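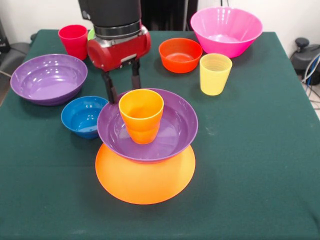 1/ Things I have learned about feeding a lot of small children at once, a thread

Right, so my sister went back to work in July and I said I'd do lunches for the holiday club at the end of our road. Tuesday to Friday, 23 kids, one oven. I have cooked for a living exactly never.

2/ Colourful plastic dishes. Get them. I started with my own plates like a fool and lost two before the first pudding. Plastic bounces, it stacks, and the four-year-olds will eat a thing out of a purple bowl that they'd cry at on a white plate.

3/ BUT there will be fights over colours. There was a boy who would only have orange and a girl who would only have whatever he had. I tried a rota. I tried handing them out with my eyes shut. What worked in the end was letting the child who laid the table pick first, and suddenly everybody wanted to lay the table!

4/ Pasta. You think you know how much pasta and you don't. I did a massive pot on day one and took most of it home, then cut right back on day two and had to send someone running to the shop for bread. Write down what you cooked and what came back. I kept mine on the inside of a cupboard door.

5/ Peas are fine frozen. I mean served still frozen, in a little bowl, like sweets. Sinéad Rafferty from the club told me this and I thought she was having me on. They went through a whole bag before the sausages were out.

6/ Sauce on the side, always always always. I made a lovely veg sauce (carrots, red pepper, a tin of tomatoes, blitzed to nothing) and poured it on everything the first week. Total disaster. Same sauce in a dish next to the pasta and they dipped, they dunked, one of them drank it.

7/ Cut fruit goes out BEFORE the main. They're starving at ten to twelve and they'll eat anything that's in front of them. Melon, pear, bits of cucumber. By pudding time they only want the pudding.

8/ Allergies: I had 5 on the list and I did a separate shelf in the fridge, separate spoons, names on masking tape. Ask the parents again in week two as well. One mum had forgotten to mention sesame and I'd been about to do houmous.

9/ Washing up is the actual job. Cooking took me an hour and a bit, clearing up took the rest of the afternoon. Tomato stains plastic, by the way. Rub it with a bit of oil on kitchen roll before it goes in the water, then wash as normal. Leaving things on the windowsill in the sun helps too, when there is any.

10/ Biggest hit of the summer was jacket potatoes with a "shop" of toppings. Beans, cheese, sweetcorn, tuna. Almost 11 minutes of silence. I stood in the kitchen doorway and drank a hot cup of tea.

11/ Biggest flop was my lentil pie. I still think it was nice. My dog thought so.

12/ Somebody asked about cost so I'll dig out the receipts and do that as a separate thread, probably at the weekend. If you've got a packed-up-cold lunch that isn't sandwiches please put it underneath, I've run out and there's another week to go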